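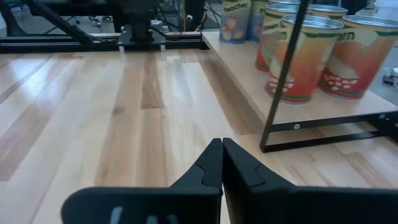 Kadurel Shelf-Handling Kit: Frequently Asked Questions

Last updated 22 Oct 2025

14 comments | 6 shares

The following questions were received from food pantries, school kitchens and small warehouses during the first year of the Kadurel service. Organizations that do not find an answer on this page may write to the Niltach service desk.

What is the Kadurel kit?

Kadurel is a tabletop robot arm with a two-finger gripper, a wrist camera and the software needed to move packaged goods between a shelf and a work surface. It is leased by Niltach and installed by our own staff. The kit is intended for canned goods, jars and small boxes.

What types of cans can the gripper handle?

The gripper is suited to standard round cans, including those used for fruit, corn and beans. Large cans may be handled if they fit between the fingers at full opening and do not exceed the weight limit in the lease agreement. Dented cans should be set aside for handling by staff. Cans without labels can be moved but cannot be sorted by content.

Does the system read labels?

The wrist camera compares each label with a set of stored pictures. It does not depend on reading every word, and a can may be recognized when part of its name is turned away. The standard library holds 673 labels. Customers may add their own through the Plisteck software, up to a total of 3000.

Two cans of the same brand may look very much alike near the rim. Where the software is uncertain, it places the item in the review area and records the event.

What kind of table is required?

A level table of solid construction is required. Wood and metal are both acceptable. Varnished or polished tops may be used, although strong reflections can reduce camera accuracy; an installer will test the lighting and may recommend that a lamp be moved. Folding tables are not accepted.

Can the arm work with a raised shelf?

Yes. The raised platform must be fixed in place before the arm is calibrated. If it is moved by more than a finger's width, calibration must be repeated. The procedure takes 12 minutes and may be carried out by any trained user.

Is it safe to work beside the arm?

The arm slows when contact is detected and stops if resistance continues. Staff should nevertheless keep hands clear of the gripper while the status light is green. Persons under 16 may not operate the kit. The stop button must be within reach of the operator at all times.

How much training is provided?

Each lease includes one half-day session for up to six staff members. Sessions are led by Nelly Londoño, Training Manager. Additional sessions may be booked at the published rate. The next change to that rate takes effect in March.

What happens if an item is dropped?

The arm pauses and waits for an operator. The item should be removed by hand and the task resumed from the control screen. Niltach does not reimburse customers for damaged goods unless the fault is traced to the equipment.

What maintenance is the customer responsible for?

Finger surfaces should be wiped with a dry cloth at the end of each day. Cables should be checked weekly for wear. The customer must not loosen the bolts at the base or replace the fingers with parts from another supplier. All other work is performed by Soltani, our service partner.

Are camera pictures stored?

Pictures are kept on the control unit for 50 days and then deleted. They are not sent to Niltach unless the customer opens a support case and gives written consent.

May the kit be tried before a lease is signed?

A trial period of four weeks is available to nonprofit organizations and public schools. Requests should be addressed to Nilton Tamayo, Customer Programs, and should state the size of the table, the height of any shelf and the kinds of goods to be handled. Delivery is arranged after a site visit.

Was this page helpful? 31 people found this helpful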